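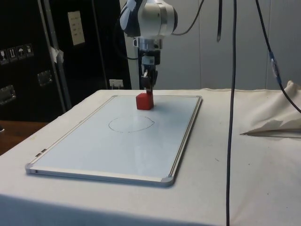 Tresis Postcard Show: Your Questions

What is Tresis?

It's an open-call show of postcard-sized art that I put on every December in Bustelville. You mail me a piece, I hang it at the Gekside, and it sells for 12 dollars no matter who made it. Names stay on the back until the show closes, so you're buying with your eyes (and a little nerve!).

Who can enter?

Anyone. I've hung tattoo artists, retired dentists and a kid who drew the same horse six times. Last year 326 people sent in 1,894 cards, and my mail carrier and I are still on speaking terms.

Do you turn work away?

Only if it's the wrong size or it's still shedding glitter when I open the envelope. I get asked a lot who decides what counts as art here, and for these walls the answer is that I don't want the job. I've got strong opinions and I'll happily share them over a drink, but they don't pick the cards.

What size should my card be?

Four by six inches, either way up. Collage is fine, and so is stitching, as long as it lies flat under a clip. Please don't frame it. 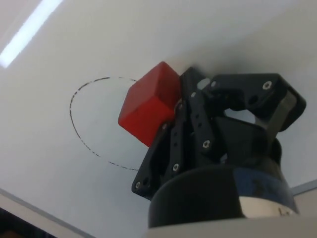
Red cube and dashed oval

Where does the money go?

Half goes to you and half covers the room, the lights and the printing. Last December that second half didn't quite stretch, so I paid for the wine myself. If you'd like to donate your share, tick the box on the form.

Can I get my card back if it doesn't sell?

Sure, just tuck in a stamped envelope with your address on it. Anything without one goes into the Verbruggen drawers, the big flat-file cabinets in the back hall, and you can come and dig for it whenever we're open.

Can I buy more than one?

Five per person on opening night, and then it's a free-for-all. Bring a tote bag, I always run out of sleeves.

When do entries open?

The form goes up in the fall, and I'll post the mailing address with it.

Page updated 12 Jul 2023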